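Flalus open day recordings: README

Version 2, updated Jul 6, 2025

Contents of the package

The package holds the recordings made during the open day of the Flalus laboratory, when visitors could watch a robot arm pick things up from a table and could ask for changes. It has 1,309 attempts in total, both good and bad. We did not remove the failures, as several schools asked us to keep them for teaching.

Each attempt is stored in its own folder. Inside are the camera pictures, a file with the joint positions and a short text file with the result. The result is written by hand by the person who stood beside the table, so the wording is not always the same. "Dropped", "fell" and "lost" all mean the same thing. Birthe Baldursdóttir has started to clean this up, but only the first 10 folders are finished.

How the day was organised

The demonstration ran in three sessions. In the first one the arm worked alone with objects chosen by us. In the second one visitors put an object down where they liked, and the operator started the attempt. The third was for questions, and the arm was moved slowly by hand control so that people could see how the fingers open and close. Silvana Bastos operated the arm in all sessions, and Arnar Hjaltadóttir spoke to the visitors in the meantime.
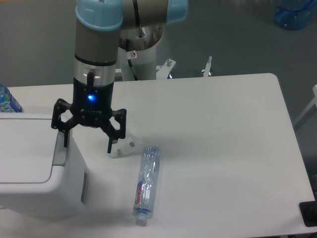 Objects were everyday things, and we asked visitors to bring their own if they wished. Bottles were the most popular choice by far. A clear bottle is difficult for the camera, and when it is also crumpled and lies on its side, like the one under the open gripper, the shape no longer agrees with any model we have. In the result files such objects are called "soft bottle". Boxes with a lid are called "box", and small flat parts are called "small", whatever they are made of.

Known problems

– The clock of the head camera was 2 seconds late in the first session. The joint files are correct, so please trust these.
– Some visitors placed a new object before the attempt was marked as finished. The last pictures in such a folder belong to the next attempt.
– Recordings where a visitor's face could be seen were taken out. For this reason the folder numbers have gaps.

Use and contact

You may use the recordings for teaching and for research. Please name Flalus as the source. For other uses, write first to Jiahui Jin, who also keeps the list of corrections. If you find a wrong result, send the folder number and one line about what you saw – we will put it in the next version, planned for September.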